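Porkard Soft-Object Grasp Set: data card and README

Version notes last edited April 3, 2024
Maintainer: Hajnalka Bozsik

Summary

Porkard is a set of short grasp recordings made with a hand-held two-finger gripper on tabletop objects, most of them soft. It was put together to compare finger pads and wrist cameras before the same hardware goes on an arm. The release holds 2291 episodes. Of these, 1155 were recorded with the Dirkbridge pads and the rest with the Deschamps pads.

The set is small. It is meant for pad comparison, for checking a camera calibration, and for fine-tuning a policy that was already trained on something larger. Training from scratch on it has been tried and is not recommended.

Hardware

Gripper: hand-held tool, parallel opening, two fingers on pivoting arms. The finger mounts are the same for both pad types, so a pad swap does not change the camera pose.

Pads: Dirkbridge (softer, thicker) and Deschamps (harder, flat face). Pads were replaced when they slipped on the reference block, and not on a schedule. Wear is therefore uneven across episodes. The pad_id field changes every time a new pair goes on.

Camera: one wrist camera on the tool, fixed focus, recorded at 30 frames per second. Exposure is locked at the start of each session. A second camera model was tested in November and dropped because its timestamps drifted against the width sensor. No footage from it is included.

Controller: the Stekurance logger reads gripper width and tool pose and writes both to the same clock as the video. It does not drive anything. Opening and closing is done by the operator's trigger. 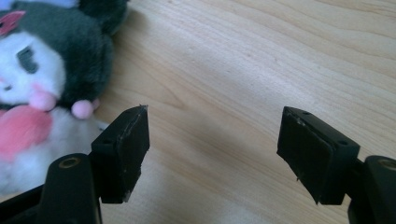

Pose is given in the table coordinate system, origin at the calibration marker, units in meters. Width is the distance between pad faces, also in meters, and reads slightly high on the Dirkbridge pads when they are compressed. Subtract the value in pad_offset if you need the rigid distance. The offset was measured once per pair, on the reference block, and has not been checked on soft objects.

Objects

There are 23 objects, listed in objects.csv with mass and a softness grade from 1 to 5. Plush toys are graded 4 or 5. Long pile is the hard case for both pads: the fingers meet resistance late, and the width at first contact is hard to label. For objects graded 4 and up the contact label was set by hand from video. Treat it as accurate to a few frames.

Recording procedure

1. Place the object by hand, any orientation.
2. Start the logger with the gripper fully open.
3. Approach, close, lift, hold for two seconds, put down, open.
4. Mark the episode as success, slip or miss.

A slip is any visible movement of the object against the pads during the hold. Failed episodes are kept. Removing them makes the two pad types look closer than they are.

File layout

episodes/ - one folder per episode, with video.mp4, pose.csv, width.csv and meta.json
calibration/ - intrinsics and hand-eye transform, one file per session
objects.csv - object list
splits/ - train and test lists, split by object

Use the split by object. A random split puts the same toy on both sides and the slip classifier will score much better than it should.

Known issues

Tool shadows fall on the table between the fingers in many episodes. A segmentation model trained on clean product photos tends to mark them as part of the gripper.

In wide approaches the object can sit outside one finger and be partly out of view. These episodes are not corrupt. Filter on object_visible if you need the whole object.

Pose drops out for a few samples when the tool is held very low. Gaps are left as empty rows - they are not interpolated.

The reference block was replaced partway through recording. The two blocks differ a little in surface finish, so pad replacement points before and after the change are not strictly comparable. See block_id in meta.json.

Not covered

No force data. No arm-mounted episodes yet. The loader accepts the arm format, but the hand-eye file has to be redone for it, and the script for that is still in a branch.

Contact

Send label corrections to Hajnalka Bozsik with the episode number and the frame index. Corrections go into the next minor version.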